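Vimala Arumugam
15/10/2024

Posting this as a thread because three people have asked me the same thing by message and I'd like to write it down once. It's about the gripper fault at Clenbridge, what caused it and what we changed.

Background for anyone new. We run pick and place for soft fruit and other easily damaged produce. Everything gets tried in simulation first, then on the Riviere cell, then on the line. I look after the simulation side and share the cell work with two others.

The fault: on a slow close, the fingers would reach the fruit, hold for a moment, and then carry on closing. Force reading stayed flat the whole time. The controller thought it was holding at the set limit. The fruit disagreed.

First time, on the real cell, we lost a pear. We put it down to a bad calibration, redid the calibration, and it ran clean for the rest of the shift. I should have logged it as a fault that day and I didn't. I logged it as a calibration.

Second time was worse. Same flat reading, same extra travel, but one of us was reaching in to clear a crushed plum. The guard was open, the arm was stopped, and the gripper was still powered. It closed on the edge of a glove. No injury. The glove came off and stayed in the fingers.

That one went in the accident book as a near miss, and the cell was locked off within the hour.

Two separate problems, then, and I'd ask people not to mix them up when they pass this on. One is that the gripper closed further than it was told to. The other is that it had power at all with the guard open.

The second is the serious one. The guard switch cut the arm drives and left the gripper supply alone. It was wired that way on purpose, years ago, so that a held item wouldn't drop when somebody opened the door. It was written down in the Rodell drawings. None of us had read that page.

For the first problem I went back to simulation and tried to get the fault to show up there. I used bananas, mostly, at different stages of ripeness, because the contact model for them is the one I trust most. The soft end of the range is where a small error in force matters.
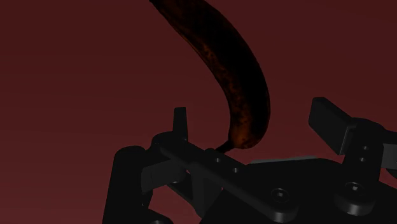 Why didn't the force limit stop it?
The limit was being checked against an old reading. When the sensor message arrived late, the controller reused the last good value, and it would go on reusing it for as long as the messages stayed late. With a firm object you'd never notice. With a soft one the fingers just kept going.

I got it to repeat in 13 runs once I added a delay to the sensor messages. Without the delay, nothing. That was good enough for me to stop looking at the calibration.

The delay on the real cell came from a logging job that had been moved on to the same network as the sensor. It ran at odd times, so the fault came and went. That also explains the clean shift after the pear. We hadn't fixed anything.

Changes to the software. A force reading now has an age, and if it's too old the fingers stop where they are and raise a fault. They don't open and they don't close. We argued over that for a while. Opening drops the load, and on this line a dropped load is cheap, but the same controller goes into the Cevmont cell where they lift glass jars.

Changes to the wiring. The gripper supply now goes through the guard circuit along with the arm. If you open the door mid-cycle the item will drop. There's a padded tray underneath for that. It needs wiping down more often than I'd like.

Changes to how we work. Clearing fruit is done with the cell isolated and locked, every time, and with the long tongs if you can reach. It adds 4 minutes to a stoppage. Production have been told and have accepted it, with some grumbling.

The logging job has its own network now. I don't count that as a fix. Something else will slow the messages down one day and the age check has to catch it.

Still open: the fault message on the panel says "sensor timeout", and two operators read that as something they could reset and carry on. They can't, it needs a key, but the wording should be better. I've asked for new text and it's due in December.

Also still open: I don't know whether the older cells have the same wiring. If you have a Rodell cell, look for the gripper supply on the drawings and follow it back to the guard relay. Then test it with the door open and nothing in the fingers. Drawings can be wrong as well.

Somebody asked if the simulation should have caught this before it got near a person. With the settings we had, no, because sensor messages in simulation always arrived on time. Late messages are now part of the standard set, along with missing ones.

The write-up with the timing plots is in the shared folder under the fault number. If the link doesn't work for you, message me and I'll send a copy – but please read the guard section first.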